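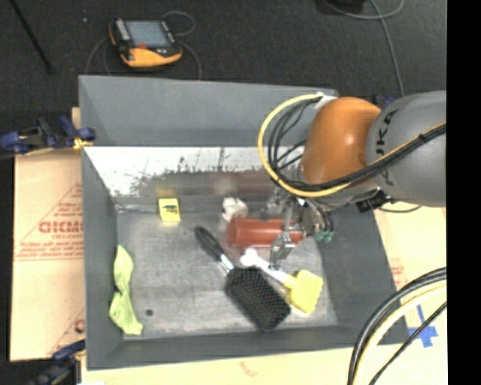
Katsuhiko Honda wrote in to say that I'm a snob, that his old Dellura had a manual choke and a kick start and he hated both of them every cold morning he owned it, and that anyone who misses that stuff has never been late for work in March. Fair enough, Katsuhiko. I've been late for work in March on a scooter plenty of times and I still think you're wrong, but let me try to be nicer about it than I was last week.

What set this whole thing off was my test ride on the new Zumberg. I'd been looking forward to it for ages. I grew up on the back of a Zumberg (my aunt's, pale green, with a seat that pinched) and I wanted so badly to love this one. And it's lovely! It really is. It pulls away smoothly, it stops when you ask it to, the seat doesn't pinch anybody. I rode it for three days and I didn't have one thing to complain about until I wanted to adjust the mirror and found I was supposed to do it through a menu.

A menu! For a mirror!

So here's my opinion, and you can all write in again. I think small scooters are getting too clever for what they're for. A scooter is for going to the store, or to work, or to see your friend across town who never comes to you. You want it to start, you want somewhere to hang a bag, and you want to be able to fix the silly little things yourself with a screwdriver. The bag hook on the new one is an optional extra, by the way. The screen is standard. Somebody sat down and decided that.

Ljubica Mujić sent me a long email that I enjoyed a lot. She rides a Mandedeo, the older shape with the metal front fender, and she's replaced the headlight bulb herself three times in the parking lot at work. Her sister has the current model, and when the light went out on hers she had to leave it at the dealer for five days, and the bill came to 1096 for a sealed unit plus labor. She didn't say what currency and I was afraid to ask. I know a sealed LED unit is brighter and lasts longer, I've ridden behind enough of them. But a bulb used to be something you picked up along with the milk.

Now, the other side, and I do hear it. Cuiping Meng says that she'd never have bought a scooter at all if it had been the old kind. She didn't want to learn about jets and plugs, she wanted to get across the bridge without sitting in traffic, and her little Zou tells her when the tires are low and when it wants service and otherwise leaves her alone. She's put a lot more miles on it than I've put on mine this year. I can't argue with that, and I don't want to – more people on scooters is a good thing for everybody, including the people who insist on staying in their cars.

I guess where I come down is that there's clever that stays out of your way and clever that wants your attention. Anti-lock brakes? Yes please, on everything, down to the smallest engine they sell. Fuel injection, fine, I've made my peace with it (my carburetor and I are not on speaking terms right now, if you must know). A tire warning, sure. But I don't want to be asked to accept the terms of use at a stoplight. I don't want my turn signals to have a "theme." I don't want to pair anything.

And I wish somebody would bring back a decent glove box. My old one holds a rain jacket, a lock, a flashlight and a sandwich. The new one holds a phone, and only a phone, in a slot shaped exactly like the phone of whoever designed it. Mine didn't fit. I had it in my coat the whole time and the scooter kept telling me it couldn't find it.

I gave the Zumberg back on Saturday with a full tank and a mirror that was still pointing at my elbow. The man at the dealer asked if I'd had a chance to try the heated grips, and I hadn't, they were two screens further in than I ever got. I'm told they're wonderful. If anyone has found them, let me know, and tell me whether you can turn them on with gloves on.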